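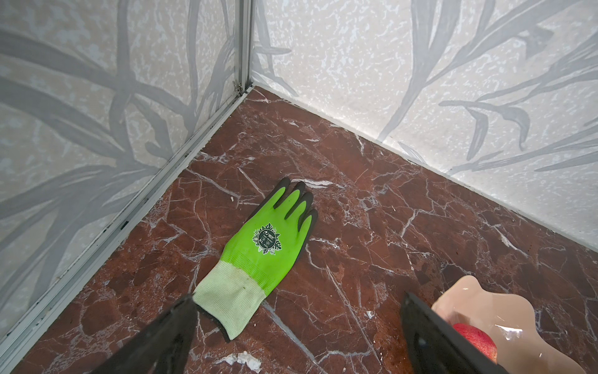 Figure 3. Work glove between the open fingers, wrist view.

4.2 Equipment budget

Costs were planned per cell. Fingers are treated as consumables, and the Prinon line allows for 17 spare pairs a year.
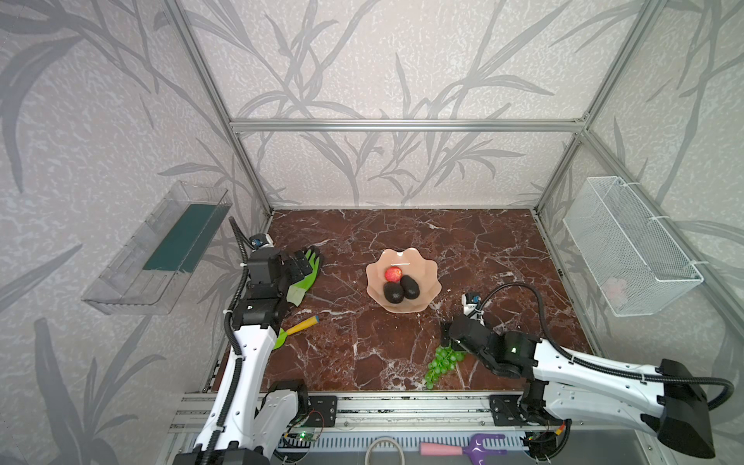

Arms are the largest item and were quoted in March by two suppliers, Sarska and Lahlou. Only Lahlou included mounting hardware.
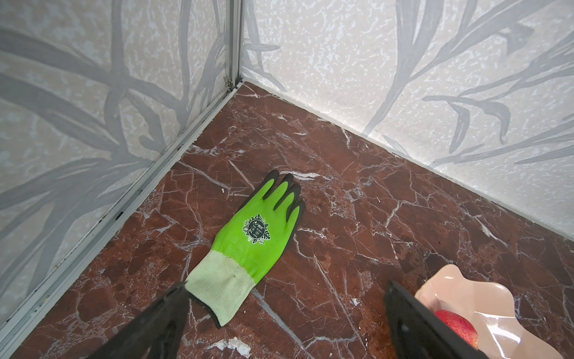 Spare wrist cameras account for almost 300 euros per cell. A single unit must cover both the target and its neighbors; with the glove near the corner, the red apple is partly hidden by the right finger.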